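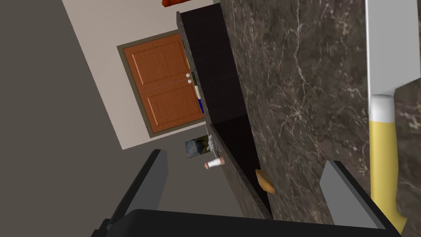

Plan de travail en marbre brun veiné de blanc, avec couteau de cuisine.

Entretien courant des plans de travail en marbre
Mise à jour : 29/10/2025

La présente fiche s'adresse aux occupants de la résidence Plundwood. Elle remplace la version diffusée en septembre.

Nettoyage quotidien
Dépoussiérer la surface à l'aide d'un chiffon doux. Laver ensuite à l'eau tiède additionnée de savon neutre, rincer, puis essuyer sans attendre. Le vinaigre, le citron et les produits anticalcaires sont proscrits : l'acide attaque le calcaire et laisse des marques mates.

Traitement d'une tache grasse
1. Mélanger de la terre de Sommières et un peu d'eau jusqu'à obtention d'une pâte épaisse.
2. Étaler la pâte sur la tache, recouvrir d'un film et laisser agir 16 heures.
3. Retirer à la spatule en plastique et rincer.
L'opération peut être renouvelée deux fois. 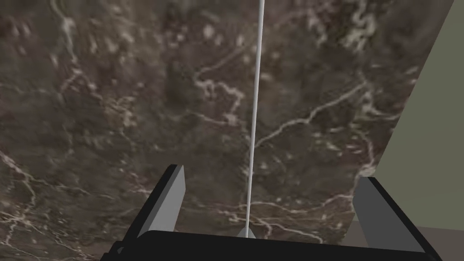
Marbre brun foncé à veinage dense.

Application du bouche-pores
Procéder sur pierre sèche, en couche fine. Laisser pénétrer environ 15 minutes, puis essuyer l'excédent.

Toute fissure ou tout éclat doit être signalé à Tamunoemi Tijani, service technique, poste 832.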